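Yard Staff Wanted: Chala Racing, Drilcombe

Posted Feb 26, 2022

Chala Racing is looking for two full-time grooms and one part-time exercise rider to join the barn at Drilcombe before the summer meet opens in June. We train Thoroughbreds for flat racing and have 70 stalls, most of them filled from spring on.

Grooms will each look after four horses. The work covers feeding, mucking out, bandaging, checking legs and temperatures, and leading up on race days. Morning shift starts at 5 a.m. and ends when the last set is cooled out. Evening feed is shared on a rota.

The rider will go out with up to five horses a morning and report to assistant trainer Etornam Boateng after each set. We need someone who can hold a horse to the pace asked for and say plainly how it felt.

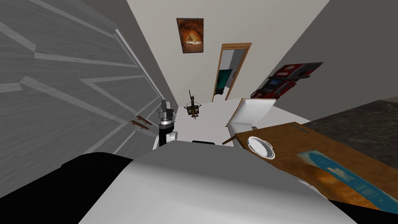
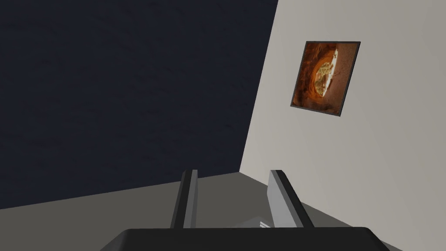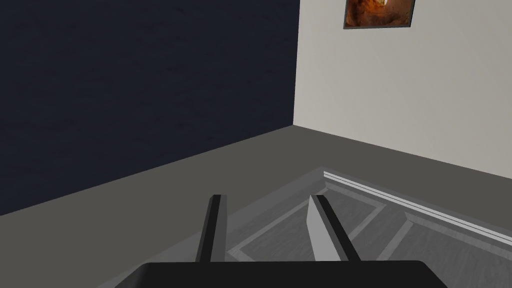
All new staff do two weeks of health and hygiene training with our barn manager, Hadiza Usman. It includes isolation rules for new arrivals, cleaning of shared tack and buckets, medication records, and what to do if a horse coughs or goes off its feed. You will be expected to follow these rules every day, including at away tracks.

Applicants must be 18 or over and able to get a state racing license. Grooms need at least 12 months of paid work with horses. Riders need two seasons in a racing barn and should weigh no more than 145 pounds.

Grooms start at $640 a week, with one day off and a share of the barn's win bonus. A room on site is available for $70 a week. Riders are paid per horse.

To apply, send a short work history and two references to Hadiza Usman at Chala Racing, 198 Setness Road, Drilcombe. Please say which job you want and when you could start. Short-listed applicants will be asked to work a paid trial morning.

Comments

railbird967: Is the room single or shared?

Hadiza Usman: Single, with a shared kitchen and bath.

Marcy T: Would you look at a groom coming from a Standardbred barn?

Hadiza Usman: Yes, please apply.

Related

Farrier's assistant, Setness
Horse van driver, Sernetti Transport
License renewal dates for barn staff
Summer meet stall applications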